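Last updated: October

Garnero folding trial, progress to Jestano

The crew logged 3,417 folds this period. I would not read much into that. Shirts and towels go well. Bulky outerwear still eats the shift, and the 2 people moved off the folding tables now spend their hours on demonstrations and relabeling — work the Petridis plan never budgeted for. They say it is easier on the shoulders and duller. Of 52 jobs flagged for review, most were jackets. I can't support the staffing cut at Nilport on these numbers.
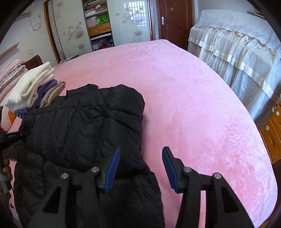 Puffer jacket on a pink blanket, gripper jaws open.

We ask to hold headcount until the next report.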